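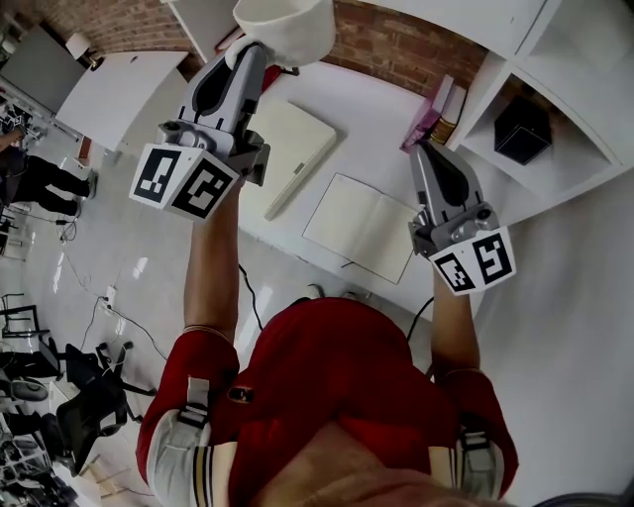 December 20, 2019

Last dye session before the break, so I'm writing this up while it's fresh (and while the kettle is on, because my hands are freezing).

Picked up where we left off with the madder. The Rillomden batch is finally used up, all except a scrap in the bottom of the jar that I'm keeping to compare against. Opened the new bag from Dreltosero. It's ground much finer than the old stuff and it goes everywhere! Weighed out 200 g for the main pot. Next time I'm putting it in a muslin bag first, I picked bits of root out of the wool for ages.

Wool was the Bodis two-ply, scoured last night and left to soak. Mordant was alum at 11 percent of the dry weight, same as the May batch, plus a pinch of cream of tartar. Nisreen Jaber thinks the tartar makes no difference with madder and I half agree with her, but I didn't want to change two things at once. Somebody should run it side by side in the new year. (Probably me.)

Heat: brought it up slowly and held at 135 on the Fahrenheit dial for most of the afternoon. The burner overshot once while I was on the phone and I caught it at 160 or so, lid off, a bit of stirring, back down in a few minutes. I was sure I'd cooked the whole lot to brown. I don't think I did, but the skeins that were lying on the bottom do look a shade duller than the rest. Marked those with a knot in the tie so we don't mix them up.

Color after rinsing: a nice warm brick, more orange than I wanted. The May skeins were closer to a real red. My first thought was the water. We were still using the tap in the back room in May and that comes through the old pipe, and the front tap has the softener on it. Madder likes hard water, everybody says so, and I walked right past that. So I put a teaspoon of chalk in the second bath and dropped in one small skein, and after 20 minutes it had already moved toward red. Very pleased with that! Left it in to cool overnight with a plate on top to keep it under.

Other bits:

The Shao indigo vat is looking sad. Flat, blue-gray on top, no coppery skin at all. I fed it a little fructose and warmed it up and it perked up some, but I wouldn't trust it with good yarn yet. Please don't dip anything in it until I've tried a test strip.

We are nearly out of pH strips. The ones in the drawer with the torn label are old and read low, I checked them against the new pack with plain vinegar. Tossed them.

Whoever rinsed the walnut skeins, they're still bleeding. I rinsed twice more and the water was still brown, so they're hanging by the window away from the white wool. Nisreen, are those yours? They're gorgeous either way.

To do when we're back: pull the overnight skein and card it next to the May one, strain the first madder bath and see if there's enough left for a peach, order chalk, fix the wobbly leg on the drying rack. Also find out where the good tongs went.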